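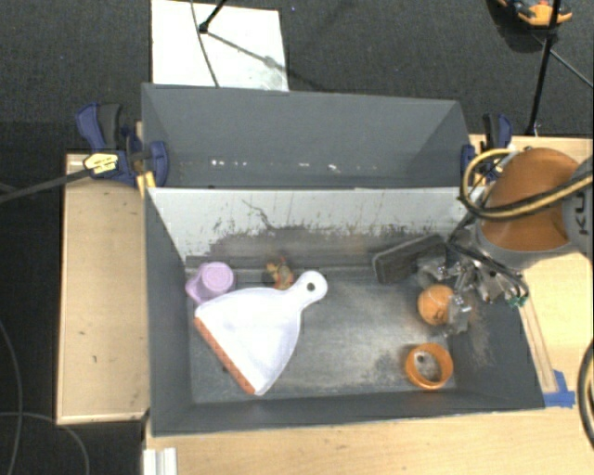

Thulani Mtshali
Product Manager, Storage and Handling, Clarkley

Home Products Storage Bins Spare Parts Delivery Contact

Farnari Stacking Bin, 600 mm

The Farnari is a straight-rimmed storage bin for stockrooms, workshops and packing benches. It is 600 mm long on the outside and takes a load of up to 19 kg when carried by hand. Stacked on a level floor, the bottom bin will bear 175 kg. We do not recommend going over that figure, even for a short time.

The bin comes in gray only. A blue version was sold until last spring and we still have lids for it, but no bodies.

What changed in this version

The rim is 6 mm thick all the way around. On the older Swati bin it thinned out at the corners, and that was where most returned bins had split. Wojciech Michalski redrew the corners and moved the hand grips a little higher, so that a full bin hangs level when two people carry it. Swati lids do not fit the Farnari. The label holders do.

Choosing between lidded and open

Open bins are the better choice for picking shelves, where people reach in all day. Lidded bins are meant for goods that sit for weeks. The lid is hinged on the long side and can be taken off without tools — press both pins inward and lift. If you order lids later, give us the bin code molded under the rim, as there are two hinge spacings.

Cleaning

Wash with warm water and ordinary dish soap. A stiff nylon brush is fine for the base. Do not use scouring powder or a wire brush, and keep pressure washers at arm's length. Let the bins drain upside down before stacking them. Solvent cleaners leave the surface sticky and will void the warranty.

Marks and scratches from normal use are not covered. Cracks in the rim, grips or base are covered for two years. Send a photo of the crack and the bin code to Chiến Phan in customer service, and he will tell you if the bin needs to come back to us.

Ordering

Bins are packed in nests of 6 and lids are packed flat in the same quantity. We can split a nest for collection from the Fadotside counter but not for delivery. The counter is open on Saturday until noon. Orders for a full pallet are quoted separately — ask for Bogdan Kwiatkowski, and have your delivery address and any tail-lift requirement ready when you call.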